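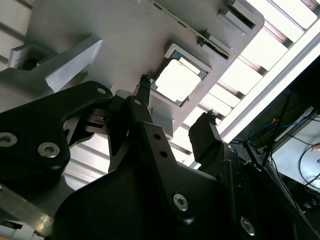
Garnis opens repair and reuse scheme for office computers to community groups in Stulley

Garnis, the computer refurbishment company based in Stulley, has announced that its reuse scheme will be open to charities, libraries and community groups across the district from May. Groups accepted on to the scheme will receive refurbished desktop computers free of charge, together with a support period during which faults will be put right at no cost.

The scheme, known as Neltero, was set up to find a second use for machines withdrawn by local employers. Until now it has supplied schools only. During its first phase 3512 computers were collected from offices in Stulley and neighbouring Slanina, and more than 80 per cent of them were returned to use. The remainder were taken apart for spare parts or passed to licensed recyclers.

Gervasio Ibarra, Director of Operations at Garnis, said: "Many employers replace their computers on a fixed cycle, whatever condition they are in. A good number of the machines we collect need a larger drive, more memory and a thorough clean, and they will then serve a reading room or an advice centre for years. Schools have had the benefit of this so far and we have been asked repeatedly when other groups could apply. I am pleased that we can now give them a date."

Applications may be made by any charity, public library, residents' association or not-for-profit club with an address in Stulley or Slanina. Each group may ask for up to 30 computers in its first application. Larger requests will be considered once the first round has been completed. Groups are asked to explain how the computers will be used, who will have access to them and whether the building has a suitable internet connection. Keyboards, mice and screens can be supplied where stocks allow.

All storage drives received through the scheme are erased before any other work begins, and a certificate is issued to the organisation that donated them. Drives that cannot be erased are destroyed on the premises. Every computer is then inspected and given an electrical safety check, and its processor and memory are tested under load. Machines leave the workshop with an operating system and a basic set of office programs already installed.

The support period will last for 6 months from the day of delivery. Groups will be given a telephone number and an email address for reporting faults. Where a problem cannot be settled remotely, the computer will be collected and a replacement provided. At the end of the support period, groups may keep their machines or return them to Garnis for recycling.

The company is also inviting further employers to donate equipment. Desktop computers, laptops, memory modules and flat screens are all accepted. Printers, photocopiers and mobile telephones fall outside the scheme and should be taken to the household recycling centre. Collection is free within Stulley. A charge may apply elsewhere, depending on distance and on the quantity of equipment to be moved.

Mr Ibarra added: "We would ask employers to contact us before old equipment goes into storage. A computer that has spent several years in a basement is far harder to place than one that was on a desk last month."

Application forms will be available from the Garnis front desk and from the public libraries in Stulley and Slanina. Completed forms may be handed in at any of these addresses. Groups will be told the outcome in writing, and deliveries will be arranged in the order in which applications are approved.

Notes to editors

Garnis repairs, refurbishes and resells computer equipment for business and public sector customers. Its workshop and offices are in Stulley.

Neltero is the name of the company's reuse scheme and should be written with an initial capital only.

Mr Ibarra is available for interview. Requests should be addressed to the Garnis press office.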